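My cousin gets married in September and the family has already received 3 emails about the table plan. The venue is a barn outside Saltwood. The quote was for 100 guests. The list now stands at 142, and I don't believe half of them have met the groom.

I've been to enough weddings to doubt most of what couples get sold. Chair sashes, for one. Has anyone ever gone home talking about a chair sash?
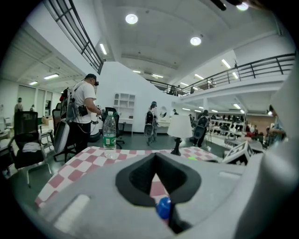 ## The planner

She's called Wakana Kobori, and to be fair to her she answers the phone. But she also wants £338 for a "welcome moment", and when I asked what that was, I got a long reply that seemed to mean a sign and some fizz. My aunt says it sets the tone. I'd have thought the vows did that.

Then there's the coach from Tristley, which leaves at midnight whether the band has finished or not. Willems, the firm running it, won't budge.

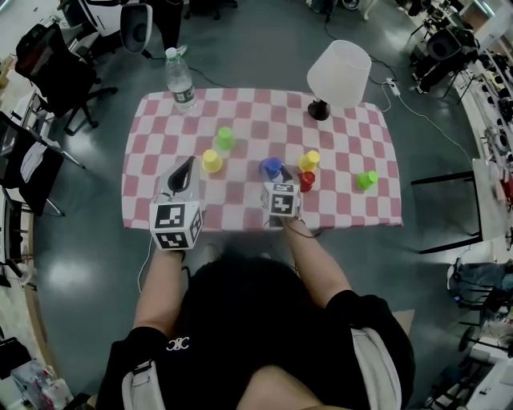

My cousin, meanwhile, would have been happy with the register office and a pub lunch. He told me so at Easter, quietly, while his mother was out of the room. I suggested he say it louder. He's now choosing between two shades of cream for the napkins, so I suppose that chat went nowhere.

I'll be there, of course, in the suit I wore to the Grostness wedding, if it still does up.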